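Saturday, late

Long day, writing this fast before I forget which run was which. Got in at nine, Perihan already there with the sim machine hogged. She had the Omora controller going overnight on the pick set, 600 episodes, and 67 of them died on the same thing: fingers close fine, arm lifts, then the wrist spins the long way round and the block goes flying. Same as Thursday's note. Told her to leave it, I'd look at it after coffee. Did not get coffee.

So the plan was Gavalas gripper against the Natwood one, same arm, same controller, same table, only swap the hand. Sounds easy. Natwood model came with the fingertip friction set to something silly so of course it won everything on the first pass. Took me till eleven to notice. Put both pads on the same value, threw the morning's numbers out. Annoyed at myself, I should of checked that first.

Second pass was more like it. Gavalas closes slower but doesn't push the block sideways when it comes in off center. Natwood quick, snappy, hates a tilted grasp. If the block isn't square to the pads it rolls in the fingers. Wrote that on the board in big letters, Bülent will want to argue. 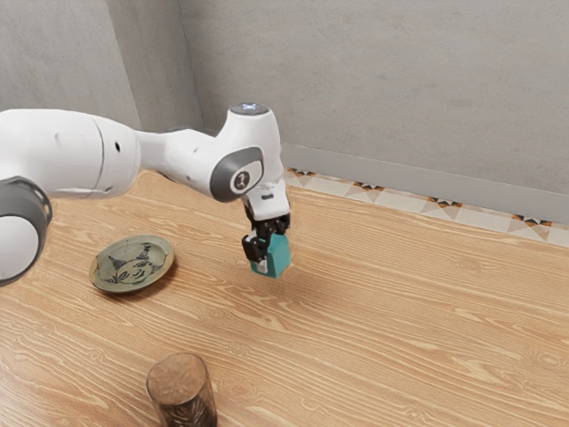 Then the camera business. Eylül thinks the wrist cam is enough on its own and we can drop the side view and save the render time. I don't. Every time the hand gets low the block fills the whole wrist picture and the policy goes blind, you can see it start to dither. She says train longer. We agreed to run it both ways tonight, 16 seeds each, loser buys lunch.

Call with Eifion at two. He's trying the Wornik arm on the real bench and says the joint limits in our file are wrong at the elbow, a few degrees too generous. That might explain some of the wrist spinning? Elbow runs out, wrist has to make up for it. Need to get his numbers in writing, he reads them out too fast and I wrote down two that can't both be right.

Bülent did come by and did argue. Wants the Natwood becuase it's cheaper to fix. Fair. But I'm not picking a hand on price when we've got one clean pass.

Changed the controller gain down a notch before leaving, half a notch maybe, it's in the log. Lift looks calmer. Seed 728 still throws the block though, always that one, no idea.

Monday list: Eifion's limits. Redo tilted grasps with both hands, more angles. Ask Hüsnü if the friction values came from the vendor or if somebody just typed them in. Clean up the run names, "test_new_new2" is mine, sorry.

Home by eight. Feet hurt. Leftover soup, then bed.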